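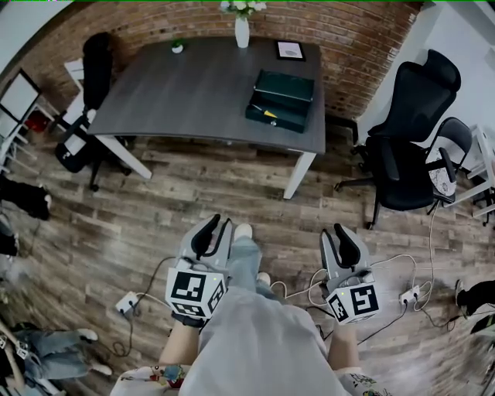

Igor Żak thought we should skip the shop and go straight to the pressing shed, as the tour fills up by ten and the cider doughnuts don't run out until the afternoon. He was right about the tour and wrong about the doughnuts, but I'll get to that.

We had been meaning to visit the Calville open day for years, and this April we finally packed the car and went. The orchard sits on a long slope outside Gosska, with a gravel lot at the bottom and a walk up that is steeper than it looks from the road. They grow 111 kinds of apple there, most of which I had never heard of, and every row has a little painted sign with the name and the month it ripens. My mother would have read every last one of them. I read a good many myself, and held up the group behind me, who were very nice about it.

The blossom was just coming out on the lower rows – pink at the edges, white in the middle – and the bees were already hard at work. Our guide told us the oldest part of the orchard was planted by the Kwiatkowski family, and that some of those first trees still give fruit, though not much and not every year.

The pressing shed was my favorite part. On a busy day in the fall they fill 700 bottles, and even with the press standing idle the whole place smelled of apples, right down into the floorboards. We got to taste last season's juice (one sharp, one sweet, and a cloudy one called Tuteo that I would happily drink every morning of my life), and I asked far too many questions about how they keep it from going brown. The answer is mostly speed, and a bit of lemon for the cloudy one.

By the time we came back down to the shop, the doughnuts were gone. I had a slice of apple cake instead, which was very good, and bought a jar of apple butter and two bottles of Tuteo to take home. One of them didn't make it past supper!

Tickets are $5 at the gate and children get in free. Wear shoes you don't mind getting muddy, and if you want a doughnut, send somebody to the shop first while the rest of you get in line for the tour.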